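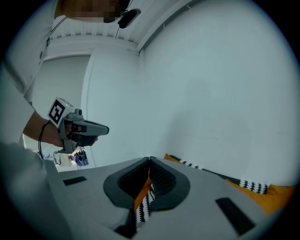 Reading time: 2 minutes

Oso Hand-Held Gripper Pair

The Oso pair is supplied by Mykhailiuk for teams that gather manipulation examples for a learning system. One operator works with a gripper in each hand and performs ordinary household tasks at normal speed. Handling of fabric and other soft goods is supported with the standard fingers.

Each gripper carries its own camera. A cube with square markers is mounted on top, allowing the position of one gripper to be read from the view of the other. 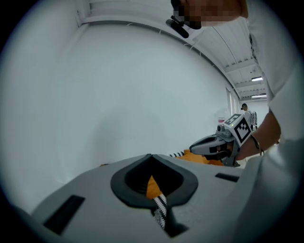 Recordings are stored by Odach, the companion software, which keeps both views on a single clock. Episodes may be reviewed, trimmed and labeled before export to the Wokent training format.

Included: left and right grippers, marker cubes, cables, 2 spare sets of finger pads.
Warranty: 12 months.
Lead time: 9 working days.
Order code: Oso 81

Quotations for schools and research institutes are available from Mykhailiuk on written request.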